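Table Clearing, Again

Oltholm has a lounge with round tables, and by Monday afternoon the tables have things on them. Clearing one takes a person under a minute, most of it spent deciding where to put the stirrers. I have been keeping notes on whether a mobile arm can do the same job at a useful speed, and March was the month I finally wrote some of them up.

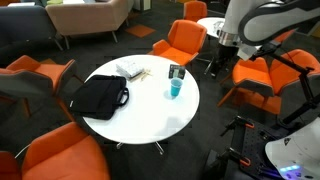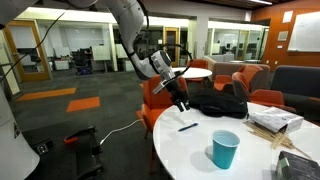
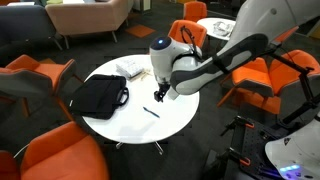

Mobile arm, two-fingered gripper, round white table, orange chairs.

My short answer is that single objects are mostly fine and tables are not. The difficulty depends a lot on what was left behind, so I will go by object.

A pen is a geometry problem. It is thin, it lies flat, and the fingers have to come down within a few millimeters of the surface without pressing into it. The grasp itself is easy once the wrist is lined up with the long axis. Glossy tabletops make this worse, as depth readings on a shiny white surface are noisy at about the height where you need them to be good.

A cup with liquid in it is a motion problem. Closing two fingers on a plastic cup is simple. Carrying it level, with an acceleration limit low enough to keep the contents in, is slow. The planner I use, Rarex, lets you cap tilt and acceleration separately, and with sensible caps a cup takes roughly 14 seconds from grasp to tray. A person does it in 2.

Bags are worse. A soft bag has no fixed shape, so the handle is the only good target, and a handle can stand up or fall flat depending on how the bag was dropped. Weight is unknown until lift. I would want a force reading and a rule for giving up before I let an arm take a bag with a laptop inside.

Thin wooden sticks are my least favorite. They overlap, and pulling one drags its neighbors. Picking them singly works and is a waste of a machine. A person sweeps them into a palm with the side of the hand, and a two-fingered gripper has no good equivalent. Wadau sells a scoop attachment, but then you need a tool change for the pen.

Then there are the chairs. Base placement gets too little attention in write-ups of this kind. With chairs pushed in all the way around a table, there may be only one gap wide enough to park in, and the far edge may be out of reach from there. Moving a chair first is a separate chore, with its own failures.

So, can it clear tables yet? With a known set of objects and someone nearby, yes, slowly. Unattended, with whatever people leave, I would not sign off on it. Next I want to try the Lungu wrist, which is 11 millimeters shorter and might help with the pen.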